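4.2 Layout materials and board

Sorting tasks with small shaped blocks have been in use in classrooms for a long time, but the surface they get done on is hardly ever reported. We think it matters. A block on a bare table slides, gets pushed to the rim, ends up in a lap. A board gives the child an edge to work inside. Zdenka Kos argued for this early in the project and the pilot at Haruna bore her out, at least for the younger group (see 4.4).

All layouts in the main study were therefore made on a wooden cutting board, light maple strips, ordinary kitchen type. Boards were wiped between children. No tray, no mat. We did try a felt mat for the first two weeks at Pollell and dropped it, the blocks leaned and the heart would not stay up.

Blocks came from the Sernevik set. Shapes used here: cube, cylinder, triangle, star, heart, octagon. Colors: red, blue, green, yellow. Not every shape was used in every color. This was on purpose - we wanted a child who sorts by color and a child who sorts by shape to end up with piles that look clearly different to the scorer, and a full crossing of color and shape makes that harder to read in the early steps. Fedir Lysenko drew up the mixes and checked them by hand.

Start layouts were of the scattered kind. Spacing uneven, some blocks close together, others with room around them. The rule for whoever sets up was only that every block be on the board and within reach, and that no color be kept wholly to one side. Figure 3 has one such layout. The red star and the green star nearly touch, and this sort of near pair turned out to be useful: same shape, different color, right next to each other, so a child who picks up both together is telling us something about which feature came first. The red cylinder and the green cylinder make a second pair of the same kind but further apart. For color the yellow heart and the yellow octagon do the same job, as do the blue cube and the blue triangle.
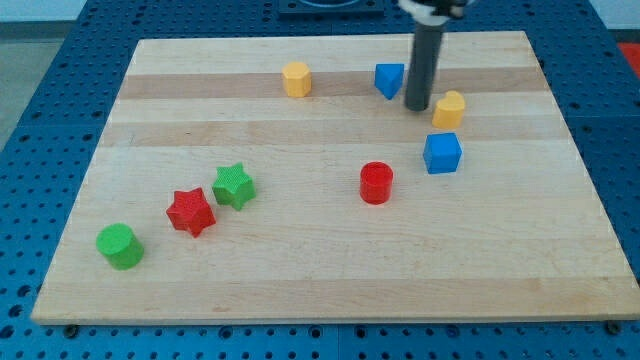
Figure 3. Scattered start layout on the maple board, mixed shapes and colors. Blue perforated table under the board.

4.3 Procedure and scoring

Child sits at the long side of the board. The adult says "put together the ones that go together" and then nothing more. No pointing. If the child asks which ones, the line is repeated once. Time starts at first touch.

We logged each move as a pick and a place. A move that ended where it began was kept in the log but left out of the sort score. Across both sites this gave 1,209 scored sorts, after removing those where the adult spoke out of turn or a block went on the floor and was not put back. Trials were stopped at 300 seconds whether or not the child was done; few got that far.

Sorts were scored from the final layout by Rajkumari Kushwaha and Musyoka Mabula, working apart. Each gave one of the codes color, shape, mixed or none. Where they differed Oluwatosin Ajayi made the call. Most of the disagreement was over what counts as a pile - two blocks side by side with a third a little way off, is that one group or a pair and a stray. We settled on a finger width as the limit and rescored everything from the start. Tedious but teh numbers are cleaner for it.

Towers were a problem we did not plan for. A good many of the older children stacked. We scored a stack as a single pile and noted the order from the bottom up, which is not analysed here but is in the supplement.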